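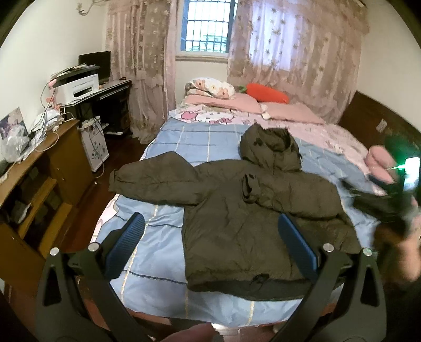 Sándor Fülöp wrote to me in April to say that I'd got it all wrong about winter coats, and that the proper time to buy one is when you've just stopped wearing the last one and can still remember everything that annoyed you about it. By October, he said, you've forgotten the pocket that let your keys through and the cuff that never sat right under a glove, and you go and buy the very same faults again in a different colour.

I've thought about that message a good deal, more than he probably meant me to, and I've come round to it. I had written (some of you will remember, it was rather a long one) that a coat should be bought on the first properly cold morning, when you know what you're up against. My mother always did it that way. She would look out at the frost on the shed roof, announce that it was time, and off we'd go on the bus to Győri, which was the draper's on the corner before it was a phone shop and then nothing at all. We'd come home with something two sizes too large because I was going to grow, and I'd spend that winter with my hands lost somewhere up the sleeves.

I did grow, eventually, but never at the rate she'd hoped for.

Anyway, this year I've done it Sándor's way. When the evenings began to stay light I sat down with a cup of tea and the back of an envelope and wrote down everything I'd minded about my old coat since November. The zip, which stuck at the same place every single time. The length, which was fine for walking and hopeless for sitting on a cold bench waiting for a train. The hood, which was lovely until the wind got under it, and then you might as well have been wearing a kite. I got to 12 grumbles before I ran out of envelope, and I hadn't even started on the lining.

Then I did the other side, the things I'd liked, and that was much harder! I suppose you don't notice a pocket that works. I did put down that it was warm, and that it had been with me to my sister's in Mostivlow and back more times than I care to think of, and that it dried overnight on the back of a kitchen chair.

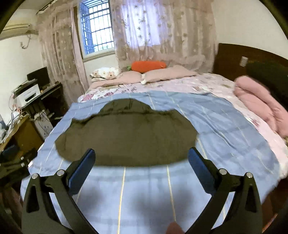 So with the envelope in my handbag I went round the shops, and I must say I've never been so fussy in my life. I sat down in every coat I tried. I put my gloves on and did the cuffs up. I pulled hoods up and shook my head like a wet dog, and a very patient girl in Brereo asked me whether I was all right. The one I nearly bought was 188 pounds, which made me put it back on the rail rather quickly, and I walked twice round the block to think about it and then had a toasted teacake instead.

The one I did buy had been reduced, it being spring and all the sensible people looking at sandals. It's navy, it comes down over my knees, and the zip runs from top to bottom without a murmur. The hood has a proper drawstring. There is one thing wrong with it already – the inside pocket is on the left and I'm left-handed, so I have to reach in like somebody hunting for a sandwich – but I've written that down on a fresh envelope and put it in the drawer for next time.

The old coat I've kept, I'm afraid. I know I ought to pass it on, but I had it for years, and it will do for the allotment and for putting the bins out. I washed it on a cool setting with very little powder and gave it a long, slow dry, then shook it hard at the back door to get the filling moving about again. It's hanging up in the back bedroom now with nothing over it but an old pillowcase.

If you've a better method than the envelope, do tell me. I'm thinking of trying it next on walking boots, though I may need a larger piece of paper.

20 likes · 4 comments

Maureen
I did this with a mattress and wish I'd started years ago. Sitting down in the coat is a very good tip, I always forget and then it rides up round my ears in the car.

petal_and_spade
We had a Győri too! Well, ours was called Broleler but it was the same shop, all brown drawers and a lady with a tape measure round her neck. My school gabardine came from there and I could have camped in it.

Joan T
Put a couple of clean tennis balls in the dryer with a padded coat on low heat. Noisy but it does bring the filling back. Check the label first.

Sándor Fülöp
Glad to be of use. Boots in May, please, while the blisters are fresh.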